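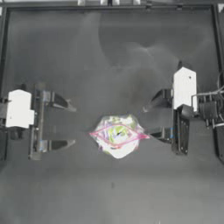 A zipper bag between the two grippers on the bench at Merthorpe.

Loredana Mancuso has spent six years trying to get machines to do the kind of work most people do while thinking about something else. She runs the handling group at Daseo, a small firm in Merthorpe that tests robot arms on kitchen and packing jobs. I asked her whether any of those jobs can be handed over yet.

"A few can, if you're fussy about which ones," she said. "Moving a box from one shelf to another, yes. Putting a lid on a rigid tub, most days. Closing a sandwich bag is still hard."

Bags take up a good part of her week. A zipper bag has no fixed shape, she said, and it changes every time something touches it. Clear plastic makes it worse. The film throws back the overhead lights, and the software can take a bright fold for an edge. A coloured zipper is a help, as it gives the cameras a line to follow.

"My mum can close one behind her back," she said. "She feels the click. We've got two fingers a side and not much feeling in any of them."

In November the group ran 200 attempts at picking up a bag, finding the zipper and pressing it shut from end to end. The arms finished 104 of them. Mancuso wrote the figure on the whiteboard and left it there.

"People see a video of one good run and think it's done. I'd want to see 1000 in a row before I put it in anyone's kitchen."

Yeison Mamani, who writes the control software, was less gloomy. He pointed out that the same arms couldn't lift a bag off a flat surface at all when he started. The fingertips would skate over the plastic or push it along the bench. Narrower tips fixed some of that, and so did slowing down. A full attempt now takes a bit over a minute.

"A person does it in three seconds," Mamani said. "I don't mind slow. Slow is fine at two in the morning if you're asleep and the lunches are getting packed."

Would he have one at home? He thought about it for a while. "For folding towels, maybe. I wouldn't let it near the glasses."

Shop floors are a different question. Deisy Grajales manages packing at Salazar, a dried fruit and herb business across the river, and she has visited the lab twice to see what might suit her. She has trouble filling the early shift and would happily give a machine the dull end of the line. What she needs is something that can cope when the bags arrive creased or stuck together, as they often do on humid mornings.

"My staff sort that out without stopping their conversation," she said. "If I have to pay someone to stand beside the robot and unstick things, I haven't saved anything."

She does think it's coming. Her guess is that sealing and stacking will go first and that filling will stay with people a good while longer. Mancuso agrees about the stacking - she has her doubts about the sealing.

The group's next round of tests will use fuller bags, and after that bags with liquid in them. Mamani has already asked for a tray to go under the arms.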